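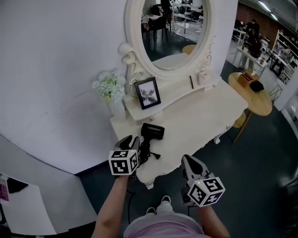 Clavonley Dressing Table Set
README, version 3

Contents

1. What the set covers
2. The rooms and the furniture
3. What is on the tables
4. Tasks
5. Files and fields
6. Labeling rules
7. Known problems
8. Changes
9. Credits and contact

1. What the set covers

The Clavonley set is a collection of short recordings of people putting dressing tables in order. It holds 2172 recordings made in 22 furnished rooms. Each one covers a single small job, such as putting away a hair dryer or moving a vase back to its usual place. Nearly all of the work happens on or next to a vanity.

We made the set for people who study how small household things are stored and used. Bedrooms and dressing areas get less attention than kitchens, and the objects are different: thin cords, light boxes, pens, framed pictures, and mirrors that double everything in front of them.

2. The rooms and the furniture

Every room has a vanity with a mirror. Most of the vanities are white. Some have one flat top, and others have a raised tier at the back with small drawers in it. Treat the tier and the main top as separate surfaces — an object moved from one to the other counts as moved, even if it stays in the same left-to-right position.

Many rooms also have a second surface within reach, usually a small table, and a stool or chair. These are part of the room and are labeled. Shelving farther away is listed in the room sheet but has no object labels of its own.

The floor is labeled only when something is set down on it or falls there.

3. What is on the tables

The object list was written by Leire Goicoechea after she visited the rooms. The main groups are:

Hair tools: hair dryers, brushes, combs
Decor: vases, artificial flowers, picture frames
Writing things: pens, pencils, notepads
Containers: small boxes, trays, desk organizers
Textiles: tablecloths, hand towels, hair bands

Cords belong to the object they are attached to. A hair dryer with its cord hanging over the front edge is recorded as being on the table, with the field cord_over_edge set to yes.

4. Tasks

put_away: an object goes into a drawer, box or organizer
reposition: an object moves to another spot on the same surface
change_surface: an object moves between the top, the tier and a second table
wrap_cord: a cord is gathered and laid beside its tool
clear_front: the front half of the main top is left free

A recording has one task label. If a person does a second job along the way, it goes in the notes field and the task label stays as assigned. Of the recordings, 1017 involve a tool with a cord.

5. Files and fields

There is one folder per room, and inside it a room sheet and the recordings. The room sheet gives the furniture, the wall color and the starting layout. Each recording has a text file with these fields:

room
task
main_object
start_surface
end_surface
cord_over_edge
notes

Leave start_surface as it is even when the object is already in the hand at the first moment of a clip.

6. Labeling rules

Label the real object, never its reflection. If an object can be seen only in the mirror, write "mirror only" in the notes.

A vase and its flowers are one object. A picture frame and the picture in it are one object. A box with a lid is one object until the lid comes off.

Left and right are given as seen by the person facing the vanity.

7. Known problems

Ornate mirror frames are hard to outline. The scrollwork was traced loosely in the early rooms and more closely in the later ones, so outlines from the two should not be mixed for edge work.

White boxes on white tables were missed in some recordings. Teodoro Montes rechecked the put_away task for this, but the other tasks have not been rechecked.

The labels "organizer" and "box" were used for the same item in a few rooms.

8. Changes

Version 3, Apr 2, 2019: added wrap_cord, split the tier from the main top, corrected the room sheets.
Version 2, February: added the second tables.

9. Credits and contact

Room setup: Remedios Urquijo
Object list: Leire Goicoechea
Label checks: Teodoro Montes, Pankaj Negi

Send corrections to Pankaj Negi with the room and recording name in the subject line.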